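Potcombe Sewing Room: Lining a Costume Headpiece
Revised Apr 16, 2026

1. Cut 2 strips of fleece, each 79 mm wide.
2. Pin the strips along the inner seam, right sides together.
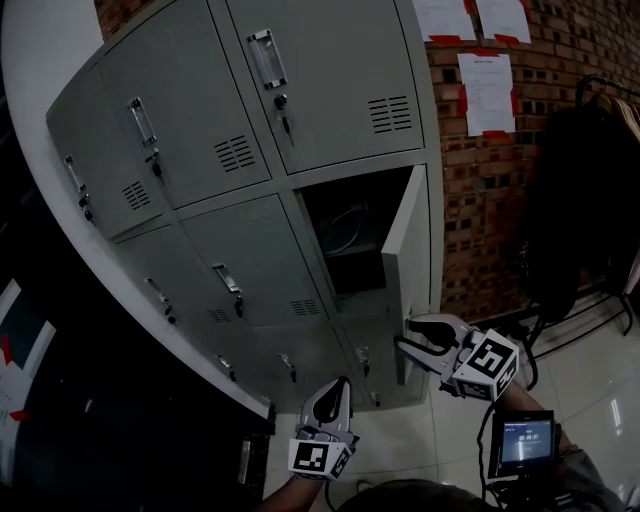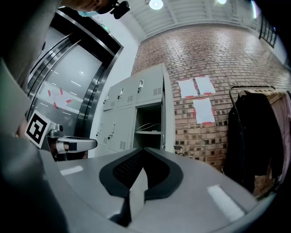
Stenar asks whether felt may be used in place of fleece. Felt is acceptable for the outer layer only, as it does not stretch over the crown.

3. Stitch with a long zigzag, leaving a gap for stuffing. Close the gap by hand and record the pattern as No. 302.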